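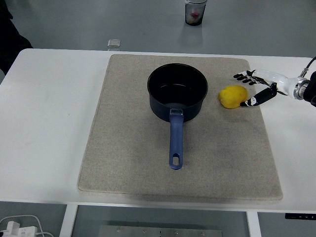
**Dulbridge Housewares Club: Care and Storage**

**Felt under a saucepan: what temperature is safe?**

Beige felt mat, white table, navy pan with the long blue handle. The mat label gives no fiber content. Can the pan go on it straight from the burner?

*Tsai_757*

---

**Yao-tsung Lu**
Depends on the fiber. Wool chars slowly, polyester melts. Snip 2 threads from the underside and burn them over a sink. A hard bead means polyester. In that case let the pan cool 30 minutes first.

**redasik**
I just use a trivet.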